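Search this site Search Go

August
Elin Rowlands

Preserving at Cumley, session four – jams, jellies, getting a set

Catching up first. Last time = syrup and fruit prep, handout is in the folder at the desk if you missed it. Wednesday group is a week behind, don't copy their sheet.

Three things make a set: pectin, acid, sugar. Need all of them and in the right range. Short on one, you get sauce. Sauce is fine, label it sauce.

Pectin
In the fruit already, mostly skins, cores and seeds. Drops as fruit ripens. So a mix – mostly ripe for flavor, some slightly under-ripe for set.
High: tart apples, crabapples, currants, cranberries, quince, sour plums.
Low: strawberries, peaches, cherries, pears, rhubarb.
Low fruit needs help. Grated tart apple, or box pectin, or marry it with a high fruit. Strawberry-currant is the one Pilar Aravena brought in, recipe on the back.
Box pectin: powder goes in BEFORE the sugar, liquid goes in AFTER the boil. Do not swap one for the other, the recipes are written differently. Low-sugar type is its own thing again, follow the leaflet.

Acid
Lemon juice. Bottled when the recipe says bottled, the strength is steadier. Lemon zest does nothing for acid. White-fleshed peaches can be low acid, we skip them for canning, freeze those.

Sugar
Holds water so the pectin can link up. Also keeps color and slows down mold once the jar is open. Cutting it in half in a regular recipe = runny. Someone asks every year.

Juice for jelly
Crush, add a little water for hard fruit, simmer til soft. Drip through a damp bag. Overnight if you can. Ragnheiður Ásgeirsdóttir hangs hers from a cupboard knob over a stockpot, works well. Don't squeeze the bag if you care about clear jelly. If you don't care, squeeze.

Boiling
Wide pan, small batches. Do not double – the middle takes too long to get there, the fruit cooks to death and the pectin breaks down. Rolling boil is a boil you can't stir away. Pat of butter for foam, optional, half a teaspoon.

Testing for set (no box pectin)
1. Thermometer. Eight degrees F over the boiling point of water in your own kitchen, that day. Boil plain water first and write it down. We're at 1,966 feet so our number is lower than what the books print. Tyra Viklund's batch went to toffee last year chasing the sea level number.
2. Cold plate. Saucer in freezer, spoonful on, back in for a minute, push with finger. Wrinkles = done. Take the pan OFF the heat while you wait!!
3. Spoon. Two drops run together and slide off as a sheet. Takes practise.
Use two of the three.

Jars
Quarter inch headspace. Wipe rims. Fingertip tight. Boiling water bath, water an inch or two over the lids. Half pints: use the time for our altitude column, not the first column. Start the clock when the water is back to a full boil. Leave them alone overnight, no tilting, no pressing lids while hot. No wax seals, no upside-down jars, I know your grandmother did.

Didn't set?
Wait. Some take two weeks. Then remake, small batch, instructions on sheet from Nirnalero, page with the chart. Still bad, pancake syrup.

For next time
– read the chutney pages
– bring one jar, 20 minutes for tasting before we start
– apples: Ragnheiður Hafþórsson has a box going spare

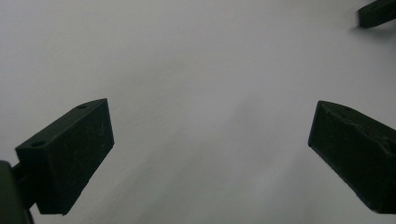 Clearness in a jelly gets judged after it has cooled and settled, not in the pan. Wipe the jar dry first. Then look through it at something pale and plain – a gray-white surface with no pattern, like the background in the photo, is ideal, with the light even all over it. Checked cloth or wood grain hides cloudiness. Look for haze, bits of pulp, trapped bubbles. Haze is usually a squeezed bag or under-ripe fruit, bubbles are from pouring slow or from up high. Note it on the card with the fruit and the boil time.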